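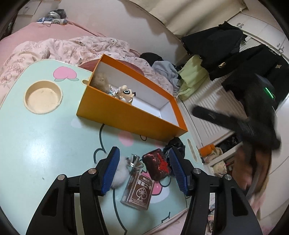
Plitach, January

**Toy Library Association: Minutes of the General Meeting**

**Present:** Ayten Canpolat (Chair), Eylül Tokgöz, Jonas Prantl, Thijs Van Wijk (minutes)
**Apology:** Elif Naz Tokgöz

The Chair opened the meeting at 7 pm. The previous minutes were accepted.

**1. Finances**
Mr Prantl reported a balance of $2879. An invoice of $248 from Haltero for shelf labels was approved for payment.
*Moved J. Prantl, seconded E. Tokgöz. Carried.*

**2. Soft toys**
Members discussed whether plush items should continue to be lent. It was agreed that they may be, for a maximum of two weeks, and that small figurines will be catalogued separately under their own colour code.

**3. Opening hours**
A trial Sunday session was supported. Ms Tokgöz will ask the Plenine Centre about hall hire.

**4. Late returns**
Five families have items overdue. Reminder letters to be sent by Mr Van Wijk.

**5. Other business**
Enrolment forms need reprinting. Quote to be sought from Szilágyi.

Meeting closed at 8.25 pm.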